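Hände im Schoß, Blick nach vorn

Ich fahre gern Auto. Das muss ich vorweg sagen, damit niemand glaubt, hier schreibe einer, der sich seit Jahren nach dem Moment sehnt, in dem ihm endlich jemand das Lenkrad abnimmt. Als mir die Redaktion im Oktober den Nachrüstsatz von Candetine auf den Tisch legte, war meine erste Reaktion deshalb: och nö. Die zweite war Neugier, und die hat dann gewonnen, wie immer bei mir.

Der Satz heißt Cele und kommt in einem Karton, der kleiner ist, als man denkt. Drin liegen eine Kamera für die Windschutzscheibe, ein flacher Rechner für unter den Beifahrersitz, ein Kabelbaum und eine Anleitung, die jemand mit echtem Sprachgefühl übersetzt hat (das gibt es noch!). Kostenpunkt: 3907 Euro, Einbau inklusive. Dafür hält das Auto auf Landstraßen und Autobahnen die Spur, regelt das Tempo und bremst hinter langsameren Fahrzeugen ab. Die Verantwortung bleibt bei mir, das steht auf der ersten Seite und dann noch mal auf der letzten.

Eingebaut hat ihn die Werkstatt Endell, wo Canan Karabulut einen Vormittag lang in meinem Fußraum lag und dabei ziemlich gute Laune hatte. Zwei Dinge hat sie mir mitgegeben. Erstens: Scheibe putzen, innen auch, sonst sieht das Ding schlecht. Zweitens: in den ersten Tagen keine Musik, damit ich die Töne lerne. Es gibt nämlich 2 davon, einen weichen Gong fürs Einschalten und ein Schnarren, wenn man übernehmen soll, und das Schnarren klingt wie der Wecker meiner Studienzeit. Ich bin beim ersten Mal so zusammengezuckt, dass ich mir Kaffee über die Hose gekippt habe.

Dann also raus nach Rurumstead, eine Strecke, die ich wirklich im Schlaf kenne. Kurz hinter dem letzten Kreisverkehr gedrückt, Gong, und das Lenkrad wurde unter meinen Fingern ganz leicht fest, so als hätte noch jemand die Hand dran. Komisches Gefühl! Nach ein paar Kilometern hatte ich mich dran gewöhnt, nach zwanzig fand ich es angenehm, und irgendwo dahinter habe ich gemerkt, dass meine Schultern nicht mehr an den Ohren klebten.

Insgesamt bin ich 143 Kilometer mit eingeschaltetem System gefahren, verteilt auf mehrere Ausflüge, morgens, mittags und einmal im Dunkeln. Was Cele richtig gut kann, ist geradeaus. Das klingt nach wenig, aber geradeaus fahren viele dieser Systeme wie ein Hund, der rechts und links am Zaun schnuppert - immer ein bisschen hin, ein bisschen her. Hier nicht. Auch das Abbremsen hinter einem Traktor war so sanft, dass mein Beifahrer weitergeredet hat.

Weniger schön: die Kurven. In engeren Bögen zieht mir das System zu spät ein und korrigiert dann mit einem kleinen Ruck. Gefährlich fand ich das nie, nur unelegant, ungefähr so, wie ich mit achtzehn gefahren bin. Und mit verblassten Markierungen ist es so eine Sache. Fehlt die Mittellinie über längere Zeit, hangelt sich die Software an der Randlinie entlang, was meistens klappt. Ist auch die weg, wird geschnarrt und ich bin wieder dran. Zodwa Nel von der Candetine-Entwicklung hat mir am Telefon erklärt, dass das so gewollt ist und dass man lieber einmal zu oft abgibt. Einverstanden. Trotzdem hätte ich gern eine Vorwarnung, ein Lämpchen, irgendwas, bevor der Studentenwecker losgeht.

Was mich auch gestört hat, ist die App. Sie will ein Konto, dann eine Bestätigung, dann noch ein Update, und bei mir ist sie beim Update gleich mal stehen geblieben. Die Fahrten kann man sich hinterher darin anschauen, mit Karte und allen Übernahmen als rote Punkte. Nett für Leute wie mich, die gern nachlesen, wo sie recht hatten. Wer das nicht braucht, kann die App nach der Einrichtung vergessen, das Auto fährt auch ohne.

Würde ich das Geld ausgeben? Für meinen Alltag in der Stadt nicht, da ist Cele ohnehin die meiste Zeit aus. Wer aber jeden Tag lange über Land pendelt und an seinem alten Wagen hängt, bekommt eine Hilfe, die ich nach dem Ausbau doch vermisst habe. Auf der Heimfahrt von Endell habe ich zweimal auf die Stelle gedrückt, an der der Knopf gesessen hatte.
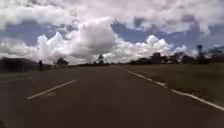 Cledwyn Landeg: Ich habe den Satz seit dem Frühjahr drin und kann das mit den Kurven bestätigen, bei mir wurde es nach dem letzten Update allerdings etwas besser. Was im Artikel fehlt, ist der Winter. Bei tief stehender Sonne steigt Cele bei mir morgens regelmäßig aus, und dann schnarrt es bis zur Arbeit. Kann man den Ton inzwischen eigentlich leiser stellen?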